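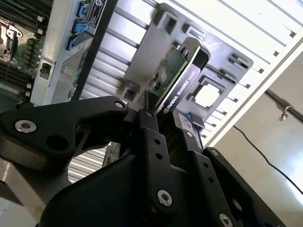
Grotmont Workstation Reuse Project
Second progress report to the Trevaskis Fund
January 26, 2019

Period covered

The first report closed at the end of November. This one picks up from there. It deals with the sorting and rebuilding of the used office computers taken in at the Wirnau workshop, and in particular with the graphics cards, which took up most of the bench time in this period.

Intake and output

The project has taken in 338 used computers so far. Of these, 136 have been rebuilt, tested and shelved as ready to go out. The rest are either waiting for a first inspection, opened and waiting for a part, or set aside for stripping. No new machines were collected during the period. The storage room at Wirnau was full before the holidays and we asked the Grotmont offices to hold the remainder of their equipment until some of ours had left.

The first delivery, to the adult learning center at Pernness, is packed but has not gone out. The center is having its floor redone and has asked us to wait until the room can be locked. We have kept its machines on separate shelves so they don't get mixed back in with general stock.

Sorting

Machines are now sorted by case size before anyone opens them. In the fall we sorted by age, and that turned out to be a poor choice. Two computers bought in the same year can have different cases, different risers and different bracket heights, and parts were being walked back and forth between benches because they would not fit. Sorting by case size has ended most of that walking. The age of the machine is still written on the tag, since the learning center asked for it.

Cases that are bent at the rear panel go straight to stripping. We tried straightening a few. The card slots never lined up properly afterward and the time was wasted.

Graphics cards

Many of the machines came in with a low-profile graphics card, and many others came in with the slot empty. A good share of the empty ones are going to the drafting and photo classes at Pernness, which need a separate card, so we have been moving cards from stripped machines into rebuilt ones. The card we see most is the NVIDIA Quadro K620. It is short enough for the small cases and it suits what the classes plan to do.

The cards themselves have given little trouble. The brackets have given more. A low-profile card can carry a short bracket or a full-height one, and cards pulled from tower cases often have the wrong one for where they are going. We had a small stock of short brackets at the start of the period and used it up before the new year. More have been ordered. Until they come, cards with the wrong bracket are bagged and tagged, and the machines meant for them wait.

The other recurring problem is seating. The tab at the top of the bracket has to drop behind the lip of the case at the same moment the card edge enters the slot. If the tab catches, the card goes in at a slight angle and looks fine until the cover is closed. Several of our early failures on the test bench came down to this. The written procedure now has the person look along the card from the rear before pressing it home, and again after.

Work area

The layout where cards are handled was changed in this period. The old arrangement had parts lying in trays beside the case, and small pieces went missing under it. Holders on a fixture plate give larger parts a set place to stand while the chassis is open.

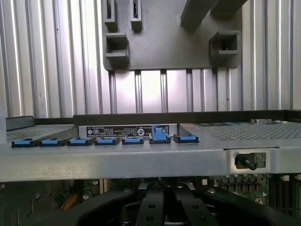 The gray fixture plate with its holders, and the chassis in front of it.

The box-shaped holder and the slotted ones were drawn up in the workshop and changed after the first try. They are still open to revision. What we have learned so far is that a holder should be open enough to let a part be lifted straight out, and that people will put anything into a holder that is left empty overnight. There is now a rule that the plate is cleared at the end of the day. Small loose pieces are still a weak point, and covered tubs for them are on the next supply order.

Lighting was also looked at. Bare metal reflects a good deal, and the slots are hard to read when the lamp is directly overhead. We moved the lamp to one side for inspection work. The change cost nothing.

Boards and processors

Rebuilding the inside of a case follows the same order each time: the board is checked, then the card is tried for fit, and processor and memory go in last. Trying the card first may look backward, but it shows up a bad bracket or a damaged slot before the more delicate parts are anywhere near.

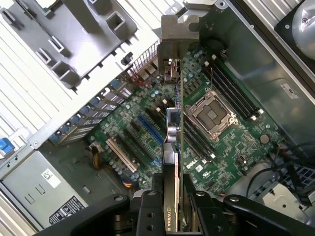 It also means the processor socket can be inspected in good light with nothing in the way. Bent pins are the most common reason we reject a board. We do not try to repair them. A rejected board is marked on the underside as well as the top, after one found its way back into the good pile and had to be diagnosed a second time.

Memory has been easier than expected. Most machines arrived with usable modules, and the surplus from stripped ones covers those that did not. Modules are kept in matched pairs, and we are no longer accepting donated loose memory. Coin-cell batteries on the boards are replaced as a matter of course.

Training

The workshop ran 2 practice sessions on card fitting for new helpers. Each was a half day. People were shown how to hold a card by its edges, how to line up the bracket and how to tell a seated card from one that is nearly seated. Practice was done on parts that would not be going out. The sessions were useful and we would like to hold more, but the room only has space for a few people at once and the rebuilding has to stop while they are on.
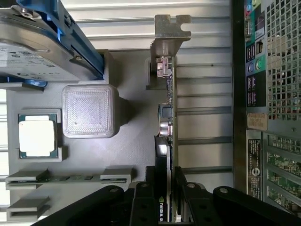
One point that came up both times was the rear panel. New helpers concentrate on the slot and forget to check that the ports at the back are clear and that the bracket sits flat against the case. A line on this has been added to the bench sheet. We have also moved the final check to a second person. It slows each machine down a little — we think the trade is worth it, given what it costs to bring a computer back from Pernness.

Spending

Spending is within the amounts agreed. The main items were brackets, thermal paste, batteries, antistatic bags and packing foam. Packing foam cost more than planned because the first type shed crumbs that got into the perforated panels, and it had to be replaced. We have not drawn on the transport line at all, for the reason given above, and ask that it be carried over to the next period. No change to the total is requested.

Problems still open

The wait for short brackets is the main one. If the order is late, output will drop, and we will turn to the machines that do not need a card.

Storage is the other. There is no spare shelf space at Wirnau until the Pernness delivery leaves. We have looked at a second room in the same building and are waiting to hear what the rent would be.

Next period

We plan to deliver to Pernness as soon as the floor is finished, restart collection from the Grotmont offices, and clear the backlog of machines waiting for a first inspection. The fixture plate will be tried with a larger case to see which of the holders need to move. A full parts inventory will be attached to the next report, along with the test bench results by case size that the Fund asked for in November.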